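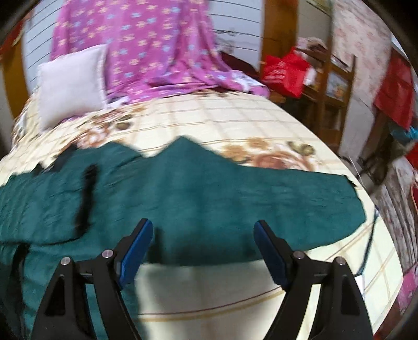
Gripper kits for teaching household work are now sold almost like kitchen appliances, and I think we should judge them the same way. I have had the Hikent hand tool in my home since October. It came with a plan from Skeltia, the service that turns what I do with the tool into lessons for a robot arm. The hardware is simple: two black fingers, a few screws, a blue pad on each. I have used it mostly on the bed, where a wrinkled teal cloth on a flowered quilt is a harder problem than any cup or block. A cup has a handle in one place. A cloth has no such place, and the person who holds the tool must decide each time where the cloth begins.

My opinion is that the tool is good and the service around it is not yet worth its price.

Let me start with the good part. The pads hold thin fabric without pulling threads, which I feared in the first week. My wrist did not hurt after long sessions. When one finger became a little loose, I tightened it myself with a normal screwdriver and continued. I wish more devices in my home were made in this spirit. Brittany Pelletier, with whom I share the subscription, has smaller hands than mine and had no complaint about the grip either, only about the weight toward the end of an evening.

Now the service. Skeltia asks for 159 a month, and the tool itself costs 900. For this money the customer may send up to 3,000 short tasks, and in return receives a trained program for the arm, if she has an arm. The advertisement shows one clean towel on one white table. Very few people have such a table. In a real bedroom there are patterns under patterns, a strap that lies in the folds of the thing you want to lift, a pillow that was not put away. The first program we got back was trained on our own recordings, and it folded a plain towel very well. With printed covers it was lost. Of 27 attempts with a dark cloth, the arm we rented from Alhassan finished fewer than half, and several of these I would call finished only out of politeness.

I wrote to the company about this. The answer came from Ulla Hovland in customer support, and it was a friendly and correct answer. She advised me to clear the bed first and to use a cover of one color. I understand the advice from the technical side. But I ask the reader to think what it means. If I must prepare the room so that the machine can tidy it, I have done most of the tidying already, and I pay every month for the rest.

Some of my neighbors here in Drunthorpe say that I am too strict and that every new product starts this way. They remind me of the first robot vacuums, which got stuck under every chair. This is a fair comparison, and I have thought about it. Still, the vacuum did not ask its owner to teach it. With Skeltia the owner gives her evenings as well as her money, and her recordings help to improve the program for other customers too. I looked for a discount for this in the contract and did not find one.

What I would like is a lower monthly price for people who record in ordinary, untidy rooms. Their recordings are more difficult to make, and I believe that they are more useful than the hundredth towel on a white table. I would also like the product page to show a bed with a patterned quilt, including the attempts that failed.

I will keep the tool. The subscription I will stop at the end of the present month, and I will look again when the next version of the program is released.

2024-12-17
By a contributing reader, Drunthorpe

Print this article
E-mail this article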